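Lerine Automation Lab
@lerinelab
Thread 1/8
Lerine has completed the first collection period of Gastora, our program for teaching robot arms to take apart discarded desktop computers. This thread sets out how the examples are gathered and what will be released.

2/8
Each example is one short attempt at one task: release a drive caddy, unplug a data cable, lift out a drive. The set now holds 1,171 examples. Of these, 124 are failed attempts, which we have kept and labeled as failures.

3/8
Cables remain the hardest part of the work. They bend, spring back and cross in front of the item the arm has been asked to reach. The wrist camera is therefore recorded for the full length of every attempt.

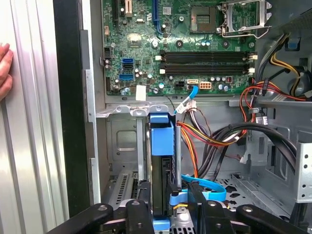
Fliltach
Do the failed attempts go into training, or are they held back for testing? We tried mixing them in last year and our model learned to hesitate near every connector.

4/8
In reply to the question received: failures are not used as examples to copy. They train a separate model that judges whether an attempt is going well. A small share is held back for testing.

5/8
Operators are asked to work at an even pace and to avoid correcting a grip more than once. If a second correction is needed, the attempt is ended and marked as failed. Attempts longer than 30 seconds are reviewed before they enter the set.

6/8
The setup for each session follows a written order, so that examples gathered in different months can be compared.

Step 1. Lay the tower on its side on the ribbed table, with the side panel off and the interior facing up.

Step 2. Check that the fixed camera has both the arm and the open case in view. Save one still before the first attempt.
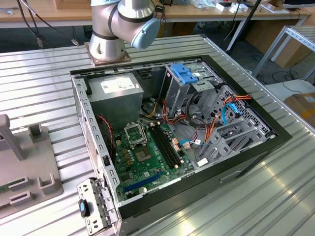
Step 3. Enter the case number and the task name in Yusuf, our logging tool. An attempt without a task name cannot be saved.

Step 4. Return the arm to its start position and begin — the log opens on the first movement.

7/8
The first release will contain 700 examples with both camera views, the arm's joint positions and the operator's written label. The remainder will follow once the labels have been checked by a second reader.

8/8
The release is planned for May. Groups wishing to test their own models on the Gastora tasks may write to the lab through the contact form on our profile. Requests should state the arm in use and the tasks of interest.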